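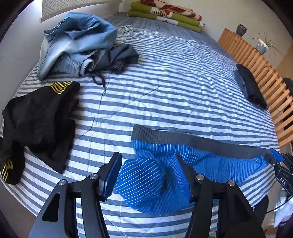 What went wrong in April

Our worst fault, I'm sorry to say, was one we could have caught in the first week. The left gripper kept losing its hold halfway through a fold, and Houda and I spent two whole evenings blaming the fabric (and each other, a bit!). Kjell Fjeld, our very patient supervisor, asked to see the log. Of 1,410 grasps, 800 had been recorded with the old finger calibration, so the software thought the fingers were shut when they were still slightly open. We have recalibrated and started those 800 again.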